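打印本页 | 用电子邮件发送给朋友

双臂工作台的预算,第二轮

上个月写过一篇关于要不要买双臂台子的流水账,当时还停在“先问问价”的阶段。现在预算批下来了一部分,单子改了三遍,趁还记得清楚,把第二轮的想法写下来。主要给自己看,也给正在列同样单子的人看。

先说结论:手臂本身的钱,我们一开始就估得差不多。估错的全是手臂以外的东西。

第一版单子一共5行:两条臂、一台工控机、相机、桌子、备件。Vittoria Greco看完只问了一句,线呢。我说线算在备件里。她说那备件这一行你打算写多少。我答不上来,因为当时那一行是随手填的整数。

后来她让我把“备件”拆开,拆完变成12行。指尖垫片、夹爪手指、伺服用的短线和长线、接头、扎带、走线夹、螺丝(三种长度,别只买一种)、电源适配器、急停按钮、保险管、USB集线器,还有一行叫“杂项”,她勉强同意留着。拆开之后的总数比原来那个整数高出不少,但这次每一行我都能说出是干什么用的。

手指是消耗品,这一点写预算的时候很容易忘。报价单上手指是随夹爪一起送的,看上去不花钱。可是指尖要反复碰桌面,要去夹塑料膜、夹硬壳、夹带棱角的东西,磨损是早晚的事。Ansah那边的报价里有整套替换手指,也可以单买一根。单买贵,但我们左右两边磨得不一样快,成套买总会剩下一边。我最后两种都列了,成套的少列一点。

框架也改过。第一版我想省钱,打算把手臂直接夹在现成的办公桌上。Mirsad Angelovski不同意,他以前在Kuvstead做过类似的台子,说桌板会晃,晃了以后标定就得重做,重做一次就是半天。半天的人工,几次下来就够买型材了。于是加了一套黑色金属框架。颜色没什么讲究,供应商那边黑色有现货,银色要等。

桌面是哑光灰的。亮面的桌板便宜一些,Zellitz的目录里两种都有,价差不大。我们借了一小块亮面样板回来,顶灯一打,上面一大片反光,相机里很难看,就没再考虑。

物料这一块,第一版单子里根本没有。我当时的想法是,要夹什么,到时候从办公室里随手拿就行。做了几天就知道不行。同一样东西今天有明天没有,糖被人吃掉了,袋子用几次就皱得不像样。所以第二版里专门开了一类“任务物料”,按月算,包括自封袋、小包装的糖果、几种尺寸的盒子,外加一个带盖的收纳箱,箱子上贴了“勿食”。

自封袋值得多说两句。我们手上的任务是袋装物和散件,袋子软,每次放下去形状都不一样,透明膜还反光。拿它来试夹爪和相机,比拿方块试有用得多。方块谁家的夹爪都能夹,看不出差别,演示的时候大家都爱用方块,报价的人尤其爱用。 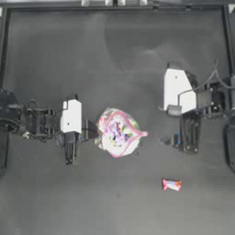 Hotville,三月

台上是一只装着彩色小东西的透明自封袋,另外有一根红色包装的小糖棒单独放在桌面上,两条臂一左一右。我现在去看供应商的设备,都要求用这一类东西来演示,袋子我自己带。有的供应商很痛快,有的会说“今天的程序没准备这个”。后一种我也不会马上划掉,但会在表格里记一笔。

线缆的事接着说。手臂末端的线要留余量,留少了一转腕就绷,留多了会挂到别的东西。这种余量在报价单上看不出来,得看实物,最好让它把腕部转到两头的极限给你看。原装线的长度是按“一般情况”配的,我们把臂装在两侧对着伸,走线路径就比一般情况长。多买长线,这一条我写在单子最上面,用了粗体。

相机。第一版写的是一台,第二版是三台加一台备用。涨得有点多,财务那边也问了。我的解释是俯视一台,左右腕部各一台,坏一台就停工,所以要备用。这个解释通过了。腕部相机要选轻的,重了会吃掉夹爪的负载,而小型臂的负载本来就不宽裕。标称负载是臂伸得不远时的数字,伸直了要打折扣,打多少折扣,各家的说明书写法不一样,有的干脆没写。没写的要发邮件去问,并且把回信存下来。

电源插座我也漏了。两条臂、工控机、屏幕、集线器、补光灯,一个普通插排是不够插的,而且臂最好单独走一路。我们房间靠墙那一侧只有两个插座,请电工来加了一组。钱不多,排期等了11天,这11天里设备放在箱子里没动。如果重新来一次,下单当天我就会去约电工。

运输和关税我不细写,各地差别太大。只提一点:报价里写“含运费”的,要问清楚含到哪里。有一家含到港口,从港口到我们楼下又是另一笔,从楼下到三楼又是一笔。框架型材最长的那几根进不了电梯。

再说时间的预算。设备到了不等于能用。我把到货以后的事情也列成了表:开箱核对、装框架、固定臂、走线、上电、标定、装软件、试夹。原先给这一段留了一周,Mirsad说两周,最后写了两周半。第一周基本都花在框架和走线上,螺丝少一包就得停下来。核对装箱单这件事很枯燥,但是一定要在签收后的退换期内做完。我们是星期二到的货,当天下午就开始一包一包对,对到晚上,差了一包角码,第二天发邮件,对方补寄了。

培训费我本来想砍掉。供应商提供半天远程培训,要另外收钱,我觉得看文档就够了。Vittoria让我留着,理由是将来换人的时候有录像可以看。我留了,条件写的是“允许录屏”,对方同意了。这一条建议写进合同,口头答应的不算。

维修方面,我比较了两种办法。一种是买延保,坏了整臂寄回去;一种是不买延保,自己囤关节电机。整臂寄回去,来回最长可达12周,那边说得很坦白。对我们来说这么久等不起,所以选了第二种,每种电机备一个,肩部的备两个。肩部受力大,Mirsad在Kuvstead换得最多的也是它。自己换电机需要重新标零位,这个步骤我准备等真换过一次再写。

最后是表格。我现在用的那张表有这么几列:名称、用途、数量、单价、是否消耗、多久补一次、谁负责补、供应商、到货天数、备注。“谁负责补”这一列是后加的,加之前大家都以为别人会补。表里目前一共181行,看着吓人,其中大半是螺丝、垫片和各种线,过了这一轮以后改动应该不多。

还没定的有两件。一是补光灯,现在用的是顶灯,桌面上有些软的影子,袋子上有几处发白,是加柔光板还是换灯,想先试试便宜的办法。二是要不要再买第二套台子。我倾向于先把这一套用满一个季度,把消耗品的实际用量记下来,再拿真实的数去写下一份申请。第一份申请里有太多数字是猜的,猜了就要解释,解释很费时间。

表格的空白版整理好以后会放上来,里面我们自己的单价会删掉。

打印本页 | 用电子邮件发送给朋友

读者评论

南窗:插座那段看得很有同感。我们是设备装好了才发现跟空调共用一路,空调一启动工控机就重启。

小满:请问框架是自己切型材还是让供应商切好?我们这边自己切总是差一两毫米。

博主回复小满:让供应商切好的,每刀另收一点钱。自己切过一次,端面不平,装出来是歪的。

铁皮柜:延保那里我有不同意见。人手少的组还是买延保好,自己换电机听着简单,标零位能把人耗上一天。

博主回复铁皮柜:有道理,我们也是因为有Mirsad在。他要是不在,我可能会选另一种。

zhou_k:等空白表格。另外想问“勿食”的标签管用吗?

博主回复zhou_k:大体管用,月底少了几块。

最近文章

双臂工作台,第一轮询价
指尖垫片用什么材料:试过的几种
怎么给财务写一份他们看得懂的设备申请
旧工控机还能不能用
到货核对清单(旧版)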